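Astavier: a data card for clearing and wiping a wooden table

Version 2. Maintained by Lorna Cowie.

What's in it

Astavier is a set of 1,761 short clips about the humblest job in the house: getting a table back to bare wood. It was put together over a long March, when the colour of timber under a desk lamp became a subject people had opinions on.

Each clip comes with a one-line label (clear, wipe, straighten, leave alone) and a note on the surface. The notes were typed by hand and the spelling wanders. "Grain" appears as "grian" in nearly 300 of them. We've left it.

Layout

clips/ — the clips, numbered, with gaps where duplicates came out
labels.csv — one row per clip
surfaces.csv — surface notes, including grain direction
osto/ — older labels from the Osto set, kept for comparison
farkari/ — empty, but the loader sulks if you delete it

Surfaces

Warm brown wood throughout. Grain direction is noted as it runs in the view, so the same boards can be "horizontal" in one clip and "diagonal" in another. Check the view before you write to me about it.

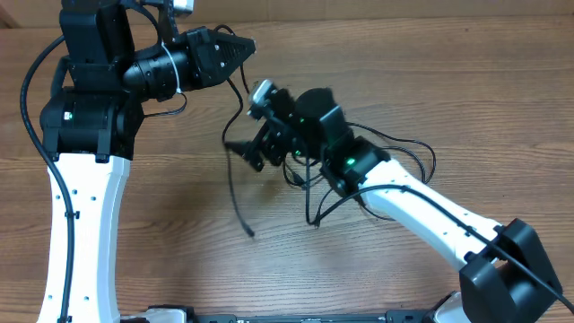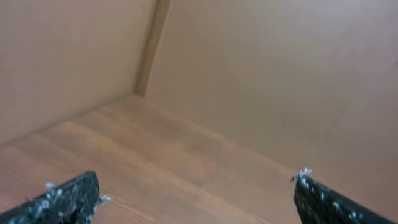 Known problems

Crumbs and knots share a colour, and the labels sometimes confuse them. Lint is under-reported. "Leave alone" was used generously on Saturday afternoons.

If you're coming from Thongsuk, the column order has changed and "tidy" is now "straighten".

Corrections go to Lorna, with the clip number in the subject line.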